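3.2 Materials and sampling

Printed greeting cards remain a common way for households to mark births, weddings and losses, yet few studies have asked how long they are kept. We collected survey returns from 672 households in Soltside and Carnlow. Of these, 291 also agreed to a home visit in November, during which stored cards were sorted by occasion and by place of storage. Cards with no message inside were set aside and coded separately.
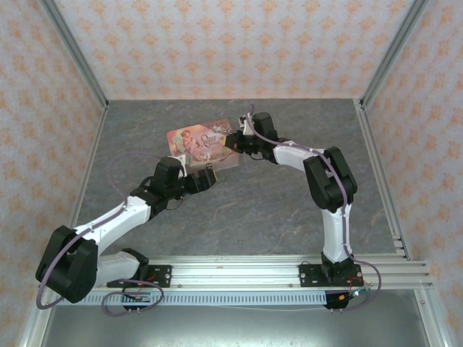 3.3 Coding of card designs

Each design was coded by two readers using the Memach scheme, which separates pictorial cards from those led by lettering. Floral designs with script lettering (Figure 2) were placed in a mixed class – a departure from Cardoso, where lettering takes priority.

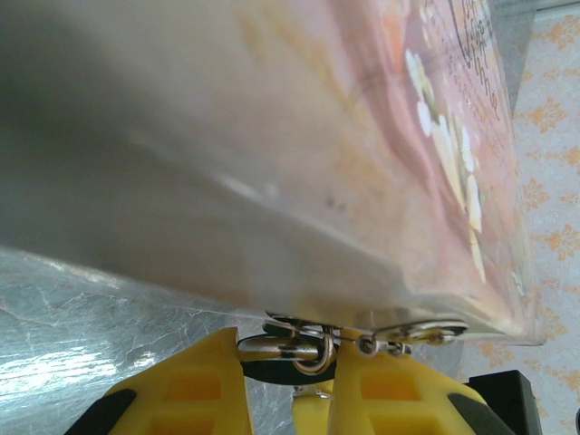
Figure 2. Flowers and cursive lettering on a plastic-wrapped item.

The readers disagreed on 57 designs, most of them in the mixed class. These were settled by discussion and kept in the main analysis. Sympathy cards were kept longer than birthday cards in both towns, and the gap was wider in Carnlow.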